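## 7. When the gripper stops holding: slip faults and dropped items

Welcome to the section you'll probably open in a hurry! Slip faults are the most common trouble on a Fivent sorting cell, and once you've been through the recovery a couple of times it goes quickly. Read it through once while the arm is parked and everybody is calm. It makes much more sense that way.

A slip fault (code 83 on the pendant) means the gripper closed on an item, the controller felt it, and then the width between the fingers changed during the move. The arm stops where it is. It does not go home, and it does not open. Whatever is left between the fingers stays there until you deal with it.

> **Caution:** A stopped arm is still a powered arm. Press the emergency stop and hang your tag on it before you put a hand, a foot or a broom between the two tubs.

### 7.1 Getting to a safe stop

1. Press the emergency stop on the pendant. The status light goes from amber to red.
2. Hang your tag on the button. One tag per person, even if you're only stepping in to look.
3. Look at the fingers from the side. If an item is still gripped, leave the air on. Cutting the air lets the fingers relax, and a heavy item comes down with no warning.
4. Write down the cycle number from the top line of the pendant. It disappears at the next reset and you'll want it for 7.4.

*Note:* If the pendant shows 83 and then clears by itself, treat it as a fault anyway. On the Hotus controller with older firmware, a second slip within 2 seconds can overwrite the first one.

### 7.2 Removing a gripped item

Two people make this much easier.

1. The first person supports the item from underneath with a flat palm, fingers away from the pads.
2. The second person turns the manual release on the wrist a quarter turn counterclockwise. Expect a hiss and a small jerk.
3. Lower the item into the reject tote. Don't put it back in the tub it came from, or the cell will pick it again with the same bad grip and you'll be back here before your coffee is ready.
4. Turn the manual release back until it clicks.

> **Caution:** Never pull an item out sideways. The pads are bonded to the fingers along one edge only, and a sideways pull peels them. We lost a whole set that way in December.

### 7.3 Checking the pads

This is my favorite part of the job, because the pads tell you so much! Most slips come down to dust, wear, or a pad that has started to lift, and you can find all three with a flashlight and a clean cloth.

1. Wipe each pad with a dry, lint-free cloth. Look at the cloth afterward. Gray dust is normal. Anything greasy means an item has leaked, and the tub it came from needs washing too.
2. Shine the flashlight along the surface at a low angle. You want to see the texture all the way to the tip. A shiny patch is a worn patch.
3. Press along the bonded edge with your thumb. If it gives, replace the pad. Glue is not a repair.
4. Replace pads as a pair, always. A new pad facing an old one grips crooked.
5. Reset the pad counter under **Tools > Wear**. The pendant reminds you again at 1,000 cycles.

Soft and fluffy items deserve a special mention. They squash when the fingers close, then squash some more as the arm speeds up, and the controller reads that second squash as a slip. If the fault keeps coming on plush goods and the pads look healthy, use the Soft Goods profile, which closes in two stages and waits between them. Annick Gauthier worked out the timing for it and it's a lovely piece of tuning.

Small shiny cylinders are the opposite problem. They don't squash at all, and they roll. Use the Narrow profile, and see that the item lies across the fingers before the close.

### 7.4 Running the open-gap test

Do this after every slip fault, including the ones where you already know the cause. It tells you whether both fingers open evenly.

1. Clear the floor between the tubs. Nothing goes in this space during the test.
2. Remove your tag and release the emergency stop. Call out "arm live" so the people farther down the hall hear you.
3. On the pendant, choose **Test > Open Gap** and set the speed to slow.
4. Step back behind the line. The arm rises to test height and the fingers open fully, then hold. 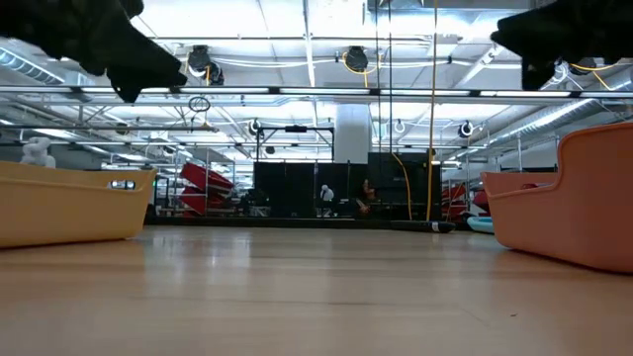 5. Check from a standing position that neither finger droops below the other by more than the thickness of the gauge card. A droop on one side usually means a loose knuckle screw.
6. Press **Close**, then **Open**, and listen. The fingers should arrive together with one click. Two clicks means the linkage is out of step, and you need 7.5.
7. If the test passes, enter the cycle number from 7.1, the profile in use and what you found on the pads. "Wiped, OK" is a perfectly good entry.

*Note:* The pass score is 100 on a freshly adjusted gripper. Anything lower than 83 locks the cell until a supervisor signs in. (Yes, it's the same number as the fault code, and yes, it has confused everyone.)

### 7.5 If the test fails

1. Press the emergency stop and tag it.
2. Tighten the knuckle screws with the short torque key from the Gagnon kit. Stop at the first click.
3. Run the open-gap test again.
4. If it fails a second time, leave the cell tagged out and call Normand Hiebert or Wagner Damasceno. Please don't try a third time! A linkage that is out of step can jam fully closed, and then the whole wrist has to come off.

Items that landed on the floor during the fault go in the reject tote, even if they look fine. Check under the near lip of each tub before you restart.

Cells with the wide Osard wrist use a different release and a different torque setting. Go to section 8 for those.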